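How to Set Up a Clinical Shadowing Day You'll Learn From

Shadowing is one of my favorite parts of the preclinical years, and I say that as someone who spent her first one hiding behind a linen cart! With a little planning you can come away with a much better feel for a specialty than any career panel will give you. These are the steps we use with first-year students at Lovham.

Step 1. Pick a setting as well as a specialty
"Pediatrics" covers a lot of ground. A morning in a small community clinic and a morning on an inpatient ward are such different jobs that you may love one and dread the other. Write down the specialty, the setting and one thing you're curious about (pace, procedures, talking with families, whatever it is).

Step 2. Write a short email
Four or five sentences is plenty. Say who you are, what year you're in, what you'd like to see and which half-days you have free. Sota Hoshino, who takes more of our students than any other preceptor, told me he answers the short ones between patients and saves the long ones for the weekend. Then he forgets them. 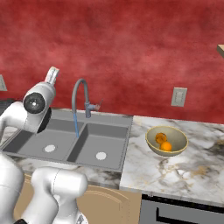 If you hear nothing after 9 days, send one friendly follow-up. After that, move on to the next name on your list with no hard feelings.

Step 3. Get your paperwork in early
You need your immunization record, your mask fit card and the signed placement form. The form goes to Thérèse Sawatzky in Room 61 before your visit, and she does need the signed copy. December is her busiest month, so if you're planning something over the break, get it to her in November.

Step 4. Agree on what you'll do
Ask your preceptor at the start: Should I stand or sit? May I ask questions in front of patients? Is there a part of the history I could take? Most of them are delighted to be asked, and you'll relax once you know.

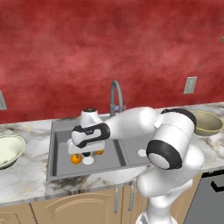
Page 3 of 4

Step 5. Keep a pocket notebook
No names, no chart numbers, nothing that could identify a patient. Jot down what surprised you and what the doctor did between visits. The phone calls and the forms are a big part of the work, and it's so worth seeing them up close.

Step 6. Write your reflection the same evening
Half a page will do. Ghislain Penner started his with the line "I was bored by 10 and hooked by 11," and I still think it's the best opening I've read. Tell us what you'd want to see next, and we'll help you find it.

Step 7. Say thank you
A two-line email the next day is perfect. Mention one specific thing you learned, and copy the clinic coordinator if she helped set up your visit.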